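February 15, 2020

Rain all day, proper sideways rain, so I gave up on the allotment before I'd even found my boots and settled down with a pot of tea and the last four episodes of the second series of Larklow. I've been rationing them since August, which is silly for a programme I have seen at least twice before, but there it is.

I had forgotten how good the ferry episode is! In my memory it was a bit of a filler, the one where everybody is stuck on the wrong side of the water and talks a lot, and I've always put it well down my list. Now I think it may be the best thing they did that year. The long talk in the ticket office between the doctor and her sister goes on for ages with no music at all, only the clock, and I let my tea go cold. So up it goes, above the Modley wedding (sorry, Modley wedding) and just under the pilot, and I shall have to renumber the whole notebook again.

The finale I still can't quite forgive. You don't spend a whole series hinting that old Ostermann burned down the mill and then have him cleared in one line by a policeman we've never met — I said so out loud to the cat. The people on the forum have been arguing over it for years, 1,474 posts in that one thread, and I read 291 of them this afternoon when I should have been ironing.

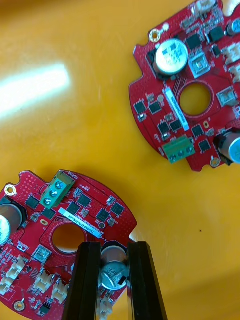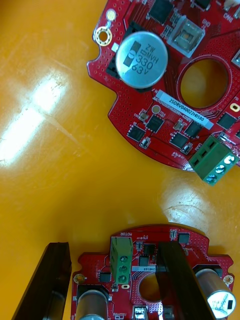
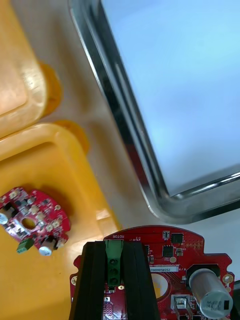
I did get the ironing done in the end, with the commentary track on for company. It's mostly the two writers giggling, but they do let slip that the harbour was filmed at Cevard and that they only had the boat for one morning, so every shot of it in the series comes from the same few hours. I went back to check and the sky is the same in all of them. Lovely.

Series three tomorrow, if I can hold off until after lunch. It has the new title music, which I never took to, and the lighthouse story, which I did. Must remember to buy milk and a fresh notebook, as this one is down to its last 30 pages.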